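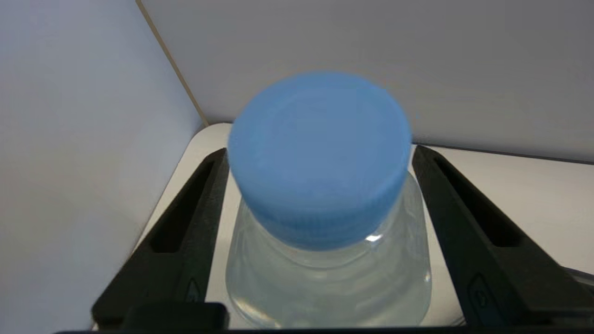 Kister Hand-Guided Teaching Kit

Teach your arm the way you would teach a new person on the bench: take it by the wrist and show it.

The Kister kit is made for small shops, labs and classrooms that already own a light-duty arm and would like it to do a bit more without anybody having to sit down and write a program first. You move the arm through the job yourself, or drive it from a matching hand controller across the room, and the kit keeps a record of the movement, the finger opening and the view from the wrist. After that you can play it back, trim it, or hand the whole batch over to whatever training software you like best.

We've been building teaching gear at Ekomex for a good while now, and the question we hear most often is still "what should I teach it first?" Our answer is nearly always a bottle of water. It's cheap, it's the right size for two fingers, and if you drop it you've lost very little (do leave the cap on, though!). Once you're comfortable with gripping a bottle just under the cap and holding it upright, you've learned most of what you'll need for jars, tubes, spray heads and the rest of the cupboard.

Two ways to show a task

By hand. Press the thumb button on the wrist collar and the arm goes light, so you can walk it wherever you want it. Let go and it holds its spot. This is lovely for slow jobs and for getting the fingers lined up just so on either side of a bottle neck. The collar fits left or right handed, and the button is big enough to find with a glove on.

By remote control. The hand controller has a trigger that follows your squeeze, so the fingers close as gently or as firmly as you do. Many of our customers start by hand and move over to the controller after a day or so, when they want longer recordings and a clear view of the bench without their own sleeve in the way. You can swap between the two in the middle of a session and the recorder won't mind a bit.

The wrist view

Both fingers stay in the picture from the wrist camera, and so does whatever is between them. That matters more than people expect. When you're teaching a grip on clear plastic, the cap is often the easiest thing to see, and a coloured one against a plain pale bench gives you a very tidy view to work from. We suggest keeping your bench and walls plain for the first few sessions and adding clutter later, a little at a time.

What comes in the box

Wrist collar with thumb button
Hand controller with squeeze trigger and stand
Wrist camera and bracket
Recorder unit, with power supply
2 cables, one for the arm and one for the controller
3 spare clips for the cable run
Printed starter guide, including 17 practice tasks in order of difficulty

Grippers, arms and bottles are sold separately, or borrowed from the lunch room as you see fit.

Your first recording

1. Fit the collar and camera, then run the cable loosely along the arm and clip it.
2. Set a capped bottle upright on the bench, somewhere you can reach without stretching.
3. Start the recorder and bring the open fingers down on both sides of the neck.
4. Close slowly until the bottle stops shifting. Squeezing harder will dent the plastic and teach the arm a bad habit.
5. Hold, lift if that's part of your task, set it down again and stop the recorder.
6. Move the bottle a hand's width over and do it again. Variety in the starting position is worth a great deal.

Keep your fumbles, by the way. The recorder lets you label them, and plenty of people find a good recovery from a poor start is the most useful thing in the batch.

From a customer

"I had my doubts about the trigger, being a hand-guiding person from way back, but the feel of it won me over by afternoon tea. Our juniors took to it even faster than I did, and I've had to put up a booking sheet." Mwende Ogola, Virik

Good to know

The collar fits wrists of the common light-duty sizes. If you're not sure about yours, send us the model name and a photo and we'll check it for you before you order. Recordings are saved in open file types, so your work stays yours. The kit is meant for indoor use on a dry bench, and it should always be used with your arm's own emergency stop within reach.

Orders placed now ship in June. For fitting questions, demo bookings or a chat about your own task, ask for Brenda Rivadeneira or Dagný Skov at the Ekomex teaching desk. Spare collars and controllers can be ordered on the Kister parts page.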